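Slide 1. Good evening, and thanks for coming out on a Wednesday - 22 December 2021, so close to the holidays! I want to talk about the border between Grustavia and Histero, and why I think the ceasefire there deserves a lot more attention than it gets.

Slide 2. Quick recap for anyone new. Shelling across the river stopped in June. Most of the coverage stopped the same week (you know how it goes), and that's a shame, as the interesting part was only starting. Two crossings reopened, one at Doucet and one further north at Wendorau. PAUSE for the map.

Slide 3. Spend time on Doucet. The market is back. Trucks wait three hours on a bad morning, the customs men on both sides use the same stamp pad, and people who hadn't seen their cousins in almost four years now argue with them over the price of onions. I love this stuff! Mention the bus timetable taped up in both languages.

Slide 4. Food parcels. Both governments claim credit for the deliveries, so go slowly. The trucks are loaded on the Grustavian side and checked on the Histero side, and the checks are the whole political story.

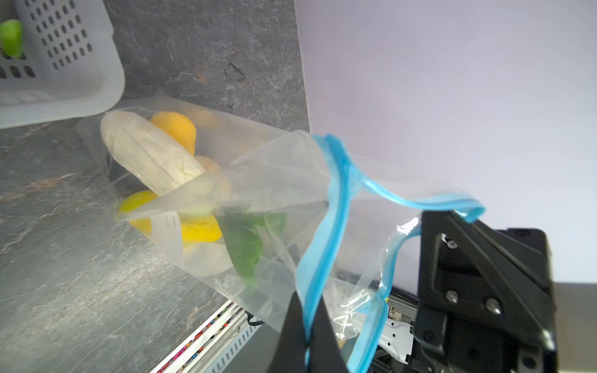

Take the question from the floor here if it comes. Last time a woman near the back said the checks were only there to let Histero keep its soldiers at the bridge, and that her family in Wendorau had stopped believing in any of it. She added that a truce you have to line up for is still a siege.

My answer: she may well be right about the soldiers. The text of the deal says they leave after the second review, and the second review has no date. But the line is moving, and last winter there was no line at all. Don't rush this bit, let people push back.

Slide 5. What to watch. The fuel agreement first. Then the radio stations - listen for whether they still say "the enemy" or have gone over to "the other side." Histero's evening news switched and then switched back!

Slide 6. Reading list, then questions. Skip the prisoner exchange slide if we're past the hour.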